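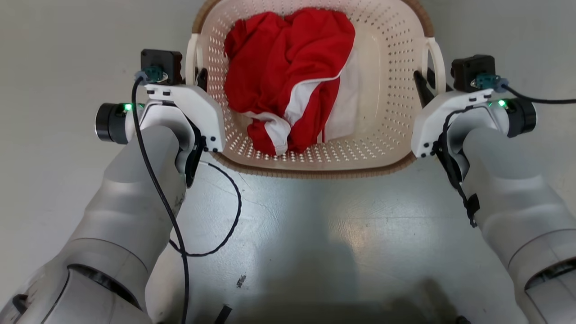
4.2 Changes in the work of the sorting room

The Drusbridge laundry handles team kit and residents' clothing from contracts in Stunholm and the surrounding towns. Before the two-armed robot was brought in, baskets were lifted from the floor to the sorting table by hand. The attendants we interviewed described this lift as the hardest part of a shift, harder than the pressing line, and it was the task most often swapped between coworkers when someone had a sore back.

Figure 4. Basket pickup from the floor. A gripper is positioned at each side of the basket, near the curved handles. The load is a crumpled red garment with white trim.

The robot was assigned the floor lift and nothing else. Sorting, stain checks and garment counts stayed with the attendants. Management at Cevham, which runs the site, had first planned to automate the sorting as well, but dropped that part after the January trial, when drawstrings and loose cuffs caused repeated stops.

We logged 192 basket pickups over the observation period. Of these, 87 needed some action from an attendant. Most of these actions were small: turning a basket so that the handles faced the arms, pushing a sleeve back below the rim, or moving a second basket out of the way. The attendants did not report them on the daily sheet, and the supervisors we spoke with did not know how common they were. The sheet has a line for stops but no line for preparation.

The result was a change in the kind of effort the job asked for. Attendants lifted less and watched more. Maritza Lozano, the senior attendant on the early shift, told us that she now plans her table work in short pieces so that she can look over at the floor between them. "I used to finish a pile and then get the next basket," she said. "Now I do half a pile, check, do the other half." Two other attendants described the same habit without being asked about it.

Opinions differed on whether this was an improvement. Attendants with earlier back trouble were clearly in favor. Those who had worked mainly on fast orders felt slowed down, and one asked to be moved to the pressing line - a request that was granted. No positions were cut during the study, although 4 hours a week of floor work were removed from the schedule and reassigned to mending.

Training was also uneven. Early-shift staff had a half-day session with the integrator, Flores, while late-shift staff learned from each other. Placement of the basket was the point on which the two groups differed most. The early shift set handles to the left and right as they had been shown. The late shift had worked out its own marks on the floor at the pickup area, and these were later adopted by both shifts. We return to the question of who is credited for such fixes in Section 5.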